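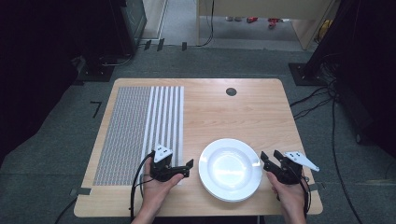 Minutes of the General Meeting, Drurkport Allotment Gardens Association

Posted Jan 16, 2023 by Lesia Savchuk, secretary

Opening

The meeting was opened by the chair, Ernő Deák, a little after six in the evening. He welcomed the members and asked if the minutes of the meeting in July were read by everybody. One correction was requested: the new hedge is on the north path and not on the south path. With this correction the minutes were accepted.

Present were 13 members with the right to vote. Two members had sent apologies by letter.

1. Water

Ernő Deák informed the meeting that the water bill for the last season is 559 euros. In his opinion this is too much for the size of our gardens. The meter was read two times and the number is correct. A leak is suspected between the main tap and the lower plots, where the ground stayed soft in the dry weeks.

A member from the lower plots asked who will dig. It was answered that first the pipe should be tested with pressure, and this can be done only after the frost. The firm Grornix has offered to make the test. The price was not yet given in writing and the chair will ask for it again.

Decision: the water stays closed until the test is made. Members who need water for cleaning tools may take it from the rain barrels near the gate, if these are not frozen.

2. Fruit trees on the Čierny side

The old plum trees along the Čierny stream were discussed at length. Three trees have dead branches over the path. Some members want to cut the trees down completely, others want to prune them and wait one more year. Lesia Savchuk reminded the meeting that the stream bank is held by the roots, and that the bank already lost soil in the autumn.

The vote was 8 for pruning, 4 for cutting down, 1 abstention.

Decision: the trees will be pruned before the end of February. The branches may be taken home for firewood. What remains must be put on the pile behind the shed and must not be burned on the plots.

3. Shared seed order

The seed catalog of Firnivon was passed around. Last year the order was sent too late and the early potatoes were sold out. For this reason the list will be closed this time on the last day of the month. Please write your plot number clearly beside each item. Two orders last year had no number and it took a long time to find the owners.

It was asked if onion sets can also be ordered. Yes, but only in full bags.

4. Plot 62

Plot 62 is free again. There are brambles on the back half, and the glass of the cold frame is broken. The waiting list will be followed as usual. The new tenant does not pay rent for the first three months if the brambles are removed in this time. There were no objections.

5. Other matters

The lock of the tool shed is difficult to open in cold weather. Ernő Deák will put oil in it.

A member asked for permission to keep two beehives. The question was moved to the next meeting, so that the neighbors of the plot can be heard first.

The wheelbarrow with the green handle is still missing. Whoever has it is kindly asked to return it to the shed.

The meeting was closed at a quarter to eight.

Minutes written by: Lesia Savchuk
Minutes approved by: Ernő Deák

Shares 2 | Comments 0

Contact the secretary | © 2023 Drurkport Allotment Gardens Association | Back to top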